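Bench notebook - bimanual bed rig, equipment plan for next year
February, Wednesday, started 7:40 before the others came in 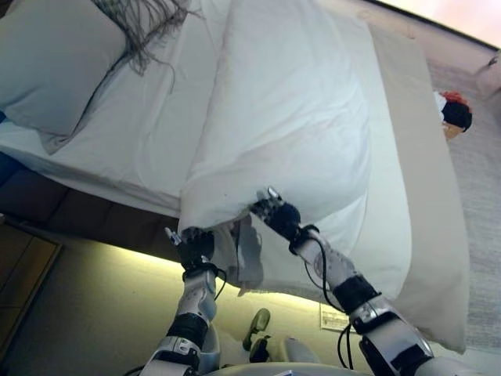

Where we are with the money

I write this down now while the numbers are fresh, because last year I wrote them on a paper towel and we all know how that finished.

Total we may spend on equipment until the end of the budget year: $3439. Isauro Esquivel confirmed it to me by phone yesterday and again this morning by message. It is not for salaries, not for travel, only for things with a serial number or things which are used up. Freight and duty come out of the same sum. I asked twice about the freight and the answer was the same twice.

The first full quote from Szalai was $3288. On paper this fits. It leaves $151 and I do not like to have $151 left when it is only February. So the work for this week is to decide which lines of that quote we need and which lines we only want.

What the bed work needs

The pillow task is the one that eats the parts. Both hands pinch the lower side of the pillow and the fabric bunches at the corner, so the fingertips take all the load in a small area. The fingertip covers are therefore my first line. The light ones are easier for me to see against the dark hand when I review the recordings, so I will ask for light ones again.

Second line is cable. We run the black cables outside along both arms, with long loops from the wrist down to the base. I left the loops generous on purpose. A short cable pulls on the connector when the arm reaches far, and the connector is the expensive end. But a long loop hangs, and what hangs can catch on the side of the mattress or on the sheet. I would like a sleeve or a set of soft clips, so the loop stays closer to the forearm and can still move at the wrist.

Third line, linen. It sounds foolish in an equipment plan, but a pillowcase is a consumable in this room the same way as solder is in another one. We should have two fabrics at least, the smooth one and a rougher cotton. At the moment all my good results are on smooth fabric and I do not trust them.

The quote, line by line

Fingertip covers, dark hand, light colour. Szalai sells them only in packs, $102 the pack. I want two packs. Keep.

Wrist cable sets, left and right. Keep one complete set as spare. The quote has two sets. The second set can wait.

Cable sleeve and clips. Keep, but not from Szalai. Plullwood has a sleeve which looks the same to me in the data sheet, and they ship from inside the country. I have asked them for a sample length before I decide.

Force sensing kit for the wrists. This is the biggest line by far and it is the reason the total is so high. See below.

Extended service plan. Strike out. I read the conditions on the bus and they exclude wear of the hands, and wear of the hands is the only trouble we have had.

Transport case. Strike out. The arms are not going anywhere this year. If the spring demonstration happens after all, we can ask the second floor for their case, it is ugly but has wheels.

The force sensing question

I go back and forth on this one, so I put down both sides and somebody can argue with me.

For: we grip the pillow too hard. I am nearly sure of it. We set the closing force high in the autumn, when the problem was dropping, and we never took it down again. With sensing at the wrist we could see the pull when the sheet comes along together with the pillow. That would also help with the duvet later.

Against: the price, and the time. Trarnunico told us seven weeks for delivery (their mail says "7 wks ARO", I had to look up what ARO means - after receipt of order). Then mounting, calibration, new cable routing, and each extra gram at the wrist changes our tuning. I could lose a month and have no bed data in it. Also I can look at the motor current already and I have not done this properly. It costs nothing.

My opinion today is to do the current logging first, for two weeks, and write the sensing kit into next year's request with some evidence behind it. Isauro prefers to buy now while the money exists. His argument is that unspent money does not come back to us, and he has been here longer than me. I understand it. I still think that a sensor in a drawer is a bad purchase.

Possible middle way: Wamness rents a sensing kit by the month. I did not know this until I saw it in the small print of their catalogue. I wrote to them and asked for the monthly rate, what happens if we break it, and whether the mounting plate is included. The mounting plate is never included, but I asked.

Things to check before anything is ordered

- Thread size on the forearm side of the black wrist joint. I measured it in the autumn and wrote it nowhere.
- Whether the covers in the new pack have the same inside shape. The last page of the quote shows a different part number from our old invoice.
- Freight as a separate line, in writing, from all suppliers. Plullwood gave it at once. Szalai says "to be advised", which I do not accept any more.
- Does linen go under equipment or under supplies? Ask the office and get it by email.
- Spare fuses. We have some, I do not know the rating.

About the bed itself

It was suggested last week to replace the furnished bed with a plain metal frame, to have more space for the base. I am against, and not only for the cost. The padded headboard, the runner, the second pillow, the fringe at the top, the small doll, all these are what makes the task a real one. If we clear everything away, we will have nice numbers on a bed which no person sleeps in. The fringe worries me for the fingers, I admit. Long thin strands and a hand with many joints is not a happy combination. For the moment I keep the fringe where it is and keep the first grasp far from it.

The one change I would pay for is lighting. The warm strip along the wall makes a nice room, but the pillow and the sheet are both white and the folds are hard to separate in the recordings. A cheap neutral lamp on a stand, from any hardware store. I put it on the list at the bottom with a pencil.

11:15 - Plullwood answered. Sample sleeve is free, we pay the postage only. Ordered.

14:30 - Spoke with Isauro. He agrees to strike out the service plan and the case. On the sensing kit he wants to see the rental rate from Wamness before he says yes or no. The revised quote request went to Szalai without those two lines and with one cable set only. I asked them to price the sensing kit on its own page, so we can tear it off.

Still open: thread size, fuse rating, office answer on the linen. Tomorrow I start the current log with the smooth pillowcase, ten grasps at the present closing force and then ten at a lower one, same corner of the pillow.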